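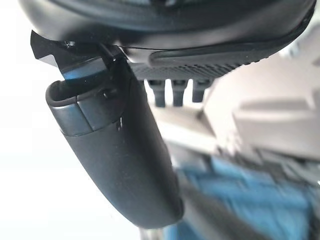

Prarken Wrist and Gripper Unit — Demonstration and Open Day

The Prarken is a wrist and gripper unit for small robot arms. It is built for light handling work: picking parts from trays, loading fixtures, sorting bagged goods and moving items between stations. You can order it from this page or see it running first at our October open day at the Drisau workshop.

What you can see at the open day

Doors open at 10 in the morning. The Prarken runs on a bench arm all day, with short breaks when we change the work. Byung-chul Moon runs the bench and will answer questions about mounting, wiring and grip settings. Ye-ji Hwang takes bookings for sample tests and can give you a written quote before you leave.

Bring your own parts if you can. A handful is enough. We will try them with the standard finger and tell you the same day if we think a different shape would suit them better. Please don't bring anything sharp, oily or over the weight limit below.

There is a second bench with an opened unit on it, so you can look at how the finger is mounted and which screws come out when it is replaced. Moon does a full finger change at 2 in the afternoon. Most of the people who came last time asked to try it themselves, so we have set out extra tools.

Unit details

Rated load: 315 grams
Maximum opening: 74 mm
Mounting: adapter plate, ordered separately
Software: Prandness, supplied with the unit
Wrist camera: optional

Prandness runs on an ordinary office computer. Grip force and closing speed are set on one screen and can be saved under a part name. Jobs saved in the older Lim software will open in Prandness, but the speed settings need to be entered again.

Ordering and delivery

Units ordered at the open day ship from Drisau in about 10 working days. Adapter plates are kept in stock for the arms we support — send us your arm model and we will confirm the fit. Spare fingers are sold singly.

If you can't come, ask Ye-ji Hwang for a video call with the bench. Calls are kept to the morning.

We use cookies to remember your settings and to count visits to this site. Accept all | Manage cookies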